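Lisden Hall Users' Group
Minutes of the August meeting, held in the upstairs room, 7.30pm

Present: eleven members, with Heikki Aaltonen in the chair. Two apologies received and accepted.

1. Minutes of the last meeting

Agreed, with one correction. The shelving was bought from Oller and not from Kiiskinen, who only quoted for it. Heikki signed the corrected copy.

2. Matters arising

The side door has been rehung and now shuts without a shoulder behind it. Everyone who has tried it is delighted, and thanks were recorded to the two members who gave up an evening to plane the bottom edge.

The noticeboard key has been found. It was in the biscuit tin with the spare fuses, where it will now officially live.

The query about the hot water timer is still open. Heikki has left a message with the heating engineer and will try again before the next meeting.

3. Upstairs room: the new floor

This took up most of the evening, and it was a very cheerful item. The carpet tiles are down! Most of those present had not been up since the work finished, so the chair suggested we all walk about on it for five minutes with our shoes off before anyone said anything, and we did.

The tiles are the streaky grey ones that we picked from the sample book in spring, light and dark grey and white all running together in narrow lines. There had been real doubt about them at the time. The samples were small and several people felt they would look like an office. The general feeling now is that they look splendid, and that the room seems a good deal bigger than it did with the old brown carpet. The dance group said it was a pleasure to sit on during stretches. The toddler group said it was quieter, and that dropped bricks no longer bring complaints from the room below.

The laying was done by Granura over two days. They moved the piano themselves and put it back in the right place, and they swept the stairs on the way out. It was agreed to write and thank them, and to say that we would happily have them back for the landing when there is money for it.

The final bill came to £445 for the laying, against a quote of the same figure. The tiles were paid for separately in the spring and are already in the accounts.

There was a lively discussion about the direction of the stripes. One member had noticed that the lines and the shading shift slightly from one tile to the next, and wondered if a few had gone down the wrong way round. Heikki had asked Granura about this on the second morning. They explained that the pattern varies from tile to tile and that they had kept the lines running the same general way, towards the window. Several people said they liked the slight change at the seams and would be sorry to lose it. Others got down on hands and knees to look, and there was a good five minutes of pointing. In the end it was put to the meeting and everyone was content to leave the floor exactly as it is.
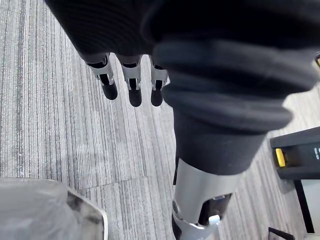 The talk then moved on to spare tiles. Granura left us 20, still in their boxes, and these are in the cupboard under the stairs. It was agreed that they should stay flat and that nothing heavy should go on top of them. They are for repairs only. A request to use two of them as mats inside the front door was turned down, kindly, with the suggestion that we buy a proper mat.

4. Looking after the floor

A short list of dos and don'ts is to go up inside the cupboard door. After some discussion the wording was agreed as follows.

Vacuum after every session, going along the stripes first and then across them.

Blot spills with a dry cloth and then a damp one. Please don't scrub.

Lift tables and chairs. Do not drag them.

Paint, glue and clay only with the groundsheet down.

If a tile lifts at a corner, tell the bookings secretary and leave it alone. Please do not use tape.

It was pointed out that the vacuum cleaner has been losing suction since Easter. Two members offered to take it apart at the weekend and were thanked warmly. If it can't be saved, the meeting approved spending up to £241 on a replacement, which should get us something with a decent long flex. The nearest socket to the window end has been a nuisance for years and the extension lead is a trip hazard.

The craft group asked if they might keep their lidded tubs along the wall between sessions. This led to a longer conversation about storage in general, see next item.

5. Storage and things left on the floor

Now that the floor is worth looking at, there was strong support for keeping it clear. The chair reminded everyone that groups may leave things out only while they are using the room, and that whatever comes up the stairs should go back down them or into a cupboard.

The new Oller shelves are up in the big cupboard and there is much more space than people had expected. It was agreed to give each regular group one full shelf, with the bottom shelf kept for anything heavy. The craft group will have two, as they have the most to put away, and in exchange they have offered to sort out the box of odd scissors, dried-up pens and single gloves that nobody has claimed. This was accepted with applause.

Labels will be made before the new term. Large print, please, and on the front edge of the shelf where they can be read without bending.

A suggestion that all the groups buy matching boxes was discussed. Most people felt that it would look lovely but that plenty of perfectly good tubs are already in use — clear ones especially, as you can see what you are getting. No rule was made. Groups buying new are asked to go for something see-through and not too deep for the shelves.

Folding chairs will stay on the trolley. The trolley wheels have been wiped and checked and are fine to roll over the tiles, though it would be a good idea to go slowly at the doorway where the metal strip stands a little proud. Heikki will ask Granura if this can be eased down.

6. Finances

The balance stands at £341 in the everyday account after the floor bill was paid. This is lower than we like, but all the autumn hire fees are still to come in and no large bills are expected before then. The meeting felt that it was money very well spent.

The summer tea raised enough to cover the new shelves, with a little over. Particular thanks went to the cake table, which had sold out by three o'clock. Could bakers please put their names on the bottom of their tins next time, as there are four still in the kitchen.

7. Reopening afternoon

It was agreed to have an open afternoon before the new term so that neighbours and former users can come up and see the room. Tea, squash and biscuits to be served downstairs only. This caused some laughter but was carried without a vote against.

Each group is invited to show a little of what it does. The dance group will do two short pieces, the toddler group will put out the big bricks, and the recorder players have promised to keep it under ten minutes. The quilters would like the long wall, and that was agreed.

There was a good idea from the back of the room that we should ask visitors to fill in a slip saying what they would use the room for if they could. We have two free mornings and it would be wonderful to fill them. Slips to be typed up and a box found.

Helpers are needed to set up from 11am and to clear away afterwards. Six people put their names down on the spot. The sheet will be pinned to the noticeboard, now that we can open it.

8. Any other business

The window pole has gone missing again. Please look at home.

A member asked if the upstairs lights could be changed to something warmer, as the greys in the floor look rather blue in the evening. There was a fair bit of sympathy for this. Two different bulbs will be tried, one at each end, and people can say which they like at the next meeting.

The lost property box will be emptied at the end of the month.

The meeting closed at 9.10pm. Shoes were collected from the landing.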